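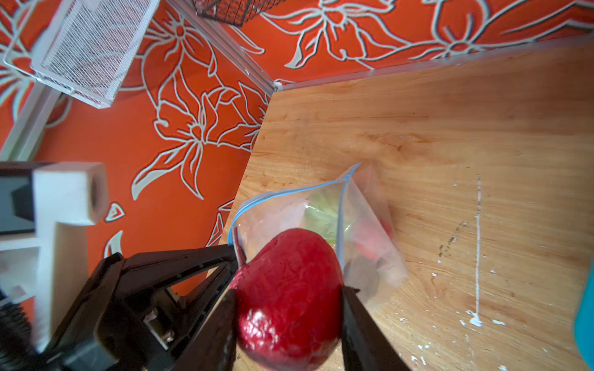

Our project, which we named Munirach, was meant to be about packing groceries, and most of this report is about the spring weeks we spent working out why an arm would freeze in the middle of a job. Constanza Troncoso and I (Ruairí Duggan) had two arms working as a pair at the Flarberg teaching lab, and the task was simple enough to explain to my grandmother: take toy vegetables and fruit, put them in a zipper bag, take them out again, put them back in the basket. The hard part comes at the mouth of the bag, where a gripper has to keep hold of something slick and shiny like the red piece and deal with that floppy blue seal strip in the same few inches of space. If anything goes wrong with the timing there, you find out fast.

What went wrong

On a Saturday in April we were running the bag task with nobody else in the building. The right arm stopped dead. Its motors stayed stiff, its fingers stayed shut, and our screen still said everything was fine. Meanwhile the left arm carried on with its half of the plan and pulled the bag to the side. Plastic bags stretch a surprising amount before they give, and this one did give, with a bang that made both of us jump.

Nothing was broken apart from the bag. The part that bothered us came a moment later. I reached in to clear the pieces, thinking the right arm was finished for the day, and it woke up and went on to the next point in its path. It brushed my sleeve. It was moving slowly and I was not hurt, but I should not have had my hand in there, and we wrote it up that same evening as a near miss.

Our first guess was the grip

We were sure to begin with that the gripper had overloaded. That would have been a nice tidy answer, and we wanted it badly! The toy foods are very different shapes, and some of them are awkward to pinch, so we thought the fingers might be squeezing too hard and tripping some kind of limit inside the motor.
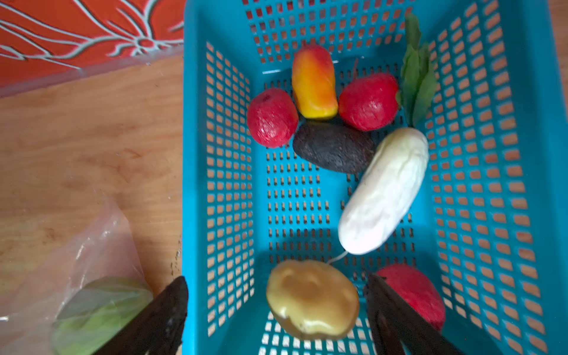 Source: Munirach project files, wrist camera.

We tried the whole collection one piece after another, lifting each from the blue basket and setting it down again. The avocado was easy. The potato kept rolling away from the fingers, and the long white vegetable with the stringy root had to be picked up near its middle or it would swing. None of this brought on the freeze in any way we could repeat. We could squeeze the potato hard, hold it for minutes and let it go, and the arm was perfectly happy. Then it would freeze an hour later with nothing in its fingers at all.

So we went back to the logs, which we should have done first. We had 774 runs saved by then, and the freeze turned up in 39 of them. (Most were so short that we had put them down to a slow computer and moved on.) Constanza sorted them by where the wrist was at the time, and there it was. Nearly all of them happened with the right arm reached out toward the middle of the table and the wrist turned inward, the position it takes up to hold a bag open.

The cable 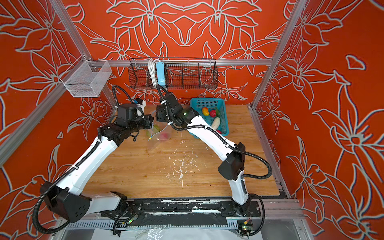

Holding a bag open between two arms asks for a long reach and a twist from both of them. There are not many ways to do it on a table this size, with both arms standing on one rail along the near edge. The grippers end up face to face with a small gap between them and the bag hanging just under it, and the right gripper's cable arcs up toward the back wall. We had looked at that arc every day and thought of it as slack. Some of it was, but farther down, where the cable goes under its ties, there was no slack left, and each inward turn of the wrist gave the plug a small tug. The little green light on the gripper had fooled us too. It told us there was power. It told us nothing about whether messages were getting through, and those travel on separate wires in the same cable.

To check this we put the arm in the bag position and wiggled the plug by hand, with the speed turned right down and Constanza on the stop button. We got the freeze five times in a row. I have rarely been so pleased to see something fail.

Why it woke up again

The motor controller, a Dorkov board that the lab had on the shelf, holds its last command when messages stop. When they come back, it picks up the newest one and goes. Our own program made this worse by sending out new points without ever checking for a reply — that was my code, and I had left a note in it saying "fix later."

What we changed

We cut the ties on the right arm and laid the cable again with a loose loop near the wrist. We fitted a locking plug from Geerts. The program now waits for an answer from both arms at every step, and if either one goes quiet, both stop and stay stopped until a person presses a key. Hands stay out of the cell until the main switch is off, whatever the screen says. We taped that last one to the desk.

We have not seen a freeze since the new plug went in, but we have done far fewer runs than before, so I would not call it settled. The left arm still has its old plug. Constanza wants to swap it before the next group starts, and I would like them to log the reply times from day one, which would have saved us a couple of weeks.

Search this site Search Enter keywords

Contact the project office | Copyright Flarberg Student Projects | Back to top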